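Household Economics, Unit 4: Why We Keep Things
Course handout, Unai Barrios

Reading for this unit: the Wiltesham packet, first half. The second half is the same argument with more graphs, and you may skip it with my blessing.

Last time we left the subject of price and started on the subject of stuff. Economists are comfortable with the moment you buy a thing. They get vague about the eleven years it then spends in a drawer.

Start with holding cost. A shop knows what a shelf costs per month and will throw out anything that doesn't pay its rent. You also pay for your shelves, but no bill ever arrives with "bread machine" written on it, so the bread machine stays. Take an apartment with 967 square feet and give 53 of them to a closet you can't walk into. Work out that closet's share of the rent before class. Bring a strong stomach.

Next, the endowment effect. People ask more to give up a thing than they would have paid to get it. In the packet, the fictional town of Rollent swaps mugs for a whole chapter and nobody ends up happy. Skim it for the method.

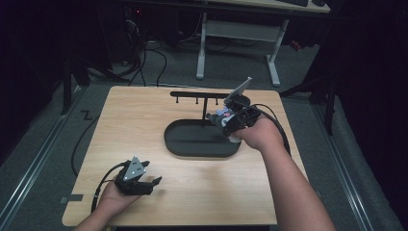 Is a thing worth keeping if it might be useful someday?
Multiply what it would cost to replace by the chance you'll need it, then compare that with what it costs to store. For most cables the result is embarrassing.

Sentiment is a separate matter and we won't try to price it. The Cuesta essay tries, for 127 pages, and arrives at the view that grandmothers are important.

Sunk cost you already know from Unit 2. The treadmill cost what it cost. Hanging shirts on it does not get the money back, though it does keep the shirts off the floor.

Exercise: list ten things you own and haven't touched since September. For each, write the replacement price, your honest guess at the odds of using it this year, and the excuse you just thought of. The excuses are graded.

Due Mar 21, 2026, on paper. The Sineck problem set is optional, and so far has been treated that way.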